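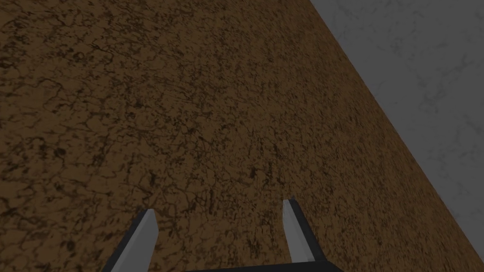

23 March 2025
By Mayu Nagano and Naveed Bukhari

4. What changed on the packing floor

We had expected, going in, that most of our conversations at the Larnmont plant would be about speed. The people who had spent years packing by hand wanted to talk about looking. Before Prostura came in, a packer at the long benches could see the whole room while her hands did the work, and she could chat, keep an eye on the new hire two places down, and notice when the tape was running low. The rendered practice cell asks for something quite different. An operator checking a grasp there has only what the simulated view gives her, and in Figure 2 that is very little: two slender gripper fingers coming up from the bottom, a wide gap between them, a brown mottled surface, and a patch of pale gray past its straight edge. There is nothing in the grasp at all.

Several operators told us they found this kind of view lonely at first (their word, and we have kept it). Zoila Ospina, who moved over from the benches in November, said she kept wanting to turn her head. She also told us, with some pride, that after a few weeks she could judge the tilt of the gripper from how the light and dark faces of the fingers lined up, and that she had begun teaching the trick to others at lunch -- on napkins, mostly.

We collected 267 diary entries from the operators over the study period, and 222 of them mention a coworker by name. We find that number encouraging. The help people used to give each other by leaning over a bench has moved into the break room and the handover at the end of a shift, and it takes more effort there. Ignacio Ulloa, the shift lead, now sets aside time at each handover so the outgoing operator can talk through the grasps that gave her trouble. He was firm that this should be paid time, and the plant agreed.

Not everyone has been won over, and we would be poor listeners if we left that out. Two operators asked to go back to hand packing and did so. Yaneth Ríos, who stayed, wrote that she is less sore in the evenings but more tired behind the eyes, and that she misses knowing a box by its weight. We return to her diary in Section 5, where we take up how rest breaks were planned.

Related items
Handover talk and shared skill at Flarnow
Rest breaks for screen-based operators: a diary study
Learning to judge a grasp without touch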